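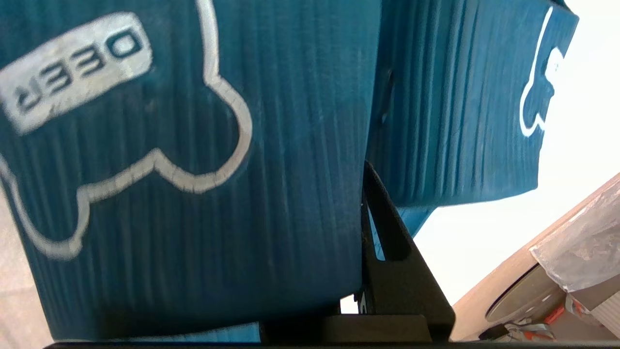

Estotero ribbed foam play pieces, teal
Bought from: Rudunow
Price paid: £106 for the full set
Would I buy again? Yes, in a heartbeat

I dithered over these for ages, because £106 is a lot of money for foam, and I'm so glad I gave in. They've been in daily use in our house since July and they still come out before anything else in the toy cupboard.

First, the colour. Teal is a risky one to buy online (I've had "teal" arrive as hospital green before now) but this is a proper deep blue-teal and it looks lovely against a pale rug. I was braced for something garish and I'd happily leave these out when people come round, which is lucky as I very rarely get them put away in time.

The ribbing is the best bit. The surface is all fine ridges, a bit like chunky corduroy, with a slightly fuzzy feel to it, and small children cannot leave it alone. Mine is 3 and runs a fingernail up and down the grooves while listening to stories. It makes a soft zipping noise that I find quite soothing myself! It also gives little hands something to grip, so the pieces get carried about far more than the smooth foam blocks we had before, which mostly got sat on.

Then there's the printing. You get big off-white outlines, nice and bold, and the name in dark blue capitals on its own pale label. DEER is the firm favourite here. It was the first word my daughter picked out by herself on a page of a library book, and she was so pleased that DEER had to come to the table for tea. I like that it's plain capitals with no curly lettering, so it's easy to trace over with a finger.

Now the grumbles, and they're small ones. The white print does wear. It has cracked in places on the outlines, with the teal coming through, and the labels have got scuffed. The R on DEER is going the same way. You can still read it perfectly well, and I quite like the loved look, but if you're buying these as a present for somebody particular you might want to warn them. I'd have hoped for tougher paint at this price.

The grooves also collect crumbs. Toast is the worst. I go along the ridges with a dry nailbrush, then wipe with a damp cloth and stand the pieces on end by the back door. Don't scrub the printed parts, I did that in the first week and I suspect it's where some of the cracking started.

Edges: fine for ordinary play, less good if your child is a picker. Foam is foam. We had 2 years out of a Cumville play mat before the corners went, so that's what I'm measuring against, and I'd say this feels denser.

I looked at the Kinoshita set as well, which is cheaper and comes with a bag. It's smooth, though, and having lived with the ridges I wouldn't swap.

Delivery was quick and there was a strong new-foam smell when I opened the box. It went after 2 nights in the spare room with the window open.

If Estotero ever bring out a badger, I'm having it.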